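April, afternoon, bench two

Shape board, second print. Remo Leone asked me to write down what I think of it before the Hosik order goes in, so I'm doing it now while I still remember why I was annoyed with the first one. Green filament again (we have plenty). Print time was 14 hours, and the file is in the Kadach folder under 478.
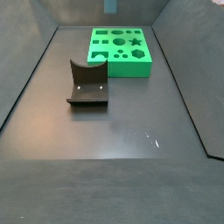
## Holes

I like the mix. The star and the three little round holes in a cluster are the ones people ask about, and the one shaped like a rectangle with a bite out of it is my own favorite – it took me ages to draw! Clearance is the same on every shape for now. I want to try a looser one on the star, as its inside corners always come out a bit tight on our printer.

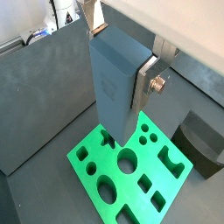 Depth is the thing I keep going back and forth on. Remo wants a floor under everything so the pieces stay put, and I'd like to be able to poke a stuck one out from below. The big circle and the large oval both go right through to the gray surface, so those two suit me fine. Ask Donunberg what they charge for a 20 mm plate before we argue any more.

## Pieces

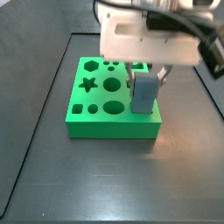

Piece length is still open. Short ones vanish into the board and you need fingernails to get them back, so I drew the rectangular ones tall. The blue block has plenty standing up above the green, and I'd keep that proportion for the whole set. Color is another question. I'd go with one color for all the pieces, Remo wants a different one for each.

To do: sand the top edges, reprint the star, find the Bezerra calipers – they were in the drawer last week.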